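16/03/2020

## Faltdatensatz, Zwischenstand

Seit dem letzten Eintrag sind 309 Demonstrationen dazugekommen, alle mit Langarmteilen. Die T-Shirts aus der ersten Runde lasse ich vorerst ruhen. Der Regler, den ich darauf trainiert hatte, kam mit Ärmeln erwartungsgemäß nicht zurecht: Er griff den Saum, hob an und ließ die Ärmel dort liegen, wo sie gerade lagen.

Zum Ablauf. Eine Episode beginnt mit dem flach ausgelegten Kleidungsstück und endet, wenn beide Greifer geöffnet und die Arme in Ruhestellung sind. Die Teleoperation läuft über zwei Führungsarme, die Gelenkwinkel werden eins zu eins übertragen. Aufgezeichnet werden Sollwinkel, Istwinkel, Greiferöffnung und die Kamerabilder. Semix schreibt alles in eine Datei pro Episode. Früher lagen Bilder und Gelenkdaten getrennt, und nach einem Absturz der Aufzeichnung passten die Zeitstempel nicht mehr zusammen. 80 Episoden habe ich damals verworfen. Reparieren wäre möglich gewesen, hätte aber länger gedauert als neu aufnehmen.

Schwierig ist der erste Doppelgriff. Beide Greifer müssen den Stoff annähernd auf gleicher Höhe fassen, sonst verdreht sich die Falte beim Anheben, und der Rest der Episode besteht aus Korrekturen. Anfangs habe ich solche Versuche abgebrochen und gelöscht. Inzwischen behalte ich sie, sofern die Korrektur gelingt, und markiere sie im Index mit einem eigenen Feld. Ein Datensatz aus lauter sauberen Griffen enthält keine Zustände, in denen etwas leicht danebenliegt, und genau dort landet das Modell nach wenigen Sekunden.
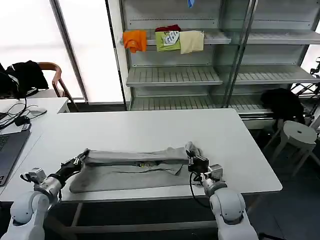 Die Greifkraft ist weiterhin ein Kompromiss. Bei dünnem Stoff reicht die niedrigste Stufe, bei dickerem rutscht die zweite Lage heraus, sobald der Zug zwischen den Armen zunimmt. Ich habe die Begrenzung in Norkar jetzt pro Sitzung fest eingestellt und schreibe den Wert in die Metadaten. Innerhalb einer Sitzung wird er nicht mehr geändert. Mitten in einer Sitzung nachzuregeln war bequem, machte die Greiferöffnung als Eingangsgröße aber unbrauchbar.

Zweiter Punkt: Geschwindigkeit. Nach einer Stunde Teleoperation werde ich schneller und ungenauer. In den Kurven ist das gut zu sehen, die Episoden schrumpfen von 900 Zeitschritten auf deutlich weniger, und die Pausen vor dem Greifen verschwinden. Für das Training ist beides ungünstig gemischt. Ich nehme deshalb in kürzeren Blöcken auf und wechsle dazwischen das Kleidungsstück.

Beim Durchsehen haben 134 der neuen Episoden die Markierung »korrigiert« bekommen. Das ist mehr, als ich wollte. Ein Teil davon geht auf die Kalibrierung des linken Arms zurück, der nach dem Umbau am Handgelenk einen kleinen Versatz hatte. Die betroffenen Sitzungen sind im Index vermerkt, ich filtere sie fürs Erste nicht heraus.

Trainiert wird mit dem Skript aus Sandoval, Konfiguration unverändert bis auf die Länge der vorhergesagten Aktionsfolge. Kürzere Folgen reagieren besser auf verrutschten Stoff, zittern aber beim Halten. Einen Vergleich mit festem Startwert reiche ich nach, sobald beide Läufe durch sind.

Offen:

- Kalibrierung links wiederholen und den Versatz dokumentieren
- Startlagen stärker variieren, bisher liegt der Kragen fast immer auf derselben Seite
- Exportformat für Nendholm festlegen, die Bildrate fehlt noch im Dateikopf
- Erfolgskriterium für Langarmteile aufschreiben, das alte galt nur für T-Shirts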